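Local Church History > Founding years > Brumton congregation, who was actually first?

neves_creek
Joined: December
Posts: 40

OK so I'm typing up the early chapter for our church's anniversary booklet and I'm stuck already. The old session book says the Brumton congregation was organized with 9 members, but my grandmother's notes say the circuit preacher was holding services out at Daludach well before that. Do I start the story at Daludach or in Brumton?
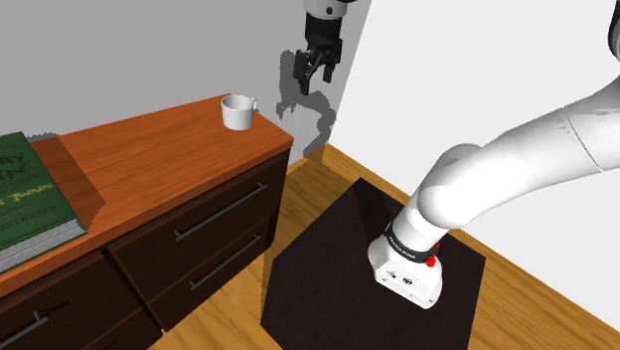
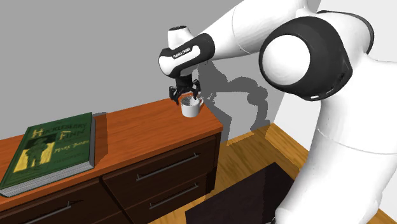

White mug in both.

Replies (oldest first)

pewsitter4
Start at Daludach! People met there, they sang, somebody preached. That's a church in my book, roof or no roof. Our own booklet skipped the brush arbor years completely and the older families were pretty sore over it.

zukwood_ann
I'd go the other way. A preacher passing through doesn't organize anything. The session book is the only thing written down at the time, so I'd start with the 9 and put Daludach in a paragraph ahead of it, marked as family memory. Does your grandmother say where she got it?

neves_creek
She got it from Evdokia Tsoukalas, who married into one of the ranch families and kept a diary. I've only seen 4 pages of it, copied out by hand. It mentions preaching "at the crossing" and a supper after, and I always took the crossing to be Daludach.

zukwood_ann
Hmm, but there was a crossing at Zukwood too, and the road to it was better. I wouldn't print Daludach on the strength of that.

pewsitter4
Oh come on, Zukwood had its own Methodists by then! Why would Presbyterians ride all that way to hold a supper on somebody else's doorstep?

zukwood_ann
Because they shared preachers all the time out there (my people did it for years and complained the whole way). Check the deed for the Brumton lot. Ours named the trustees and where each of them lived, and that settled a lot of arguments.

neves_creek
Found it! Deed 2252 at the county office. Two of the trustees are down as living at Daludach and none at Zukwood. It doesn't prove where the preaching was, I know, I know.

pewsitter4
Ha! I'll take it.

zukwood_ann
It's better than I expected. I'd still write "probably" in front of it. And quote the diary line word for word so folks can make up their own minds.

neves_creek
Fine, "probably" goes in. I'm starting with the diary and then the 9 members. Next problem is the bell, which two families both say they paid for, so I'll open a new thread for that one.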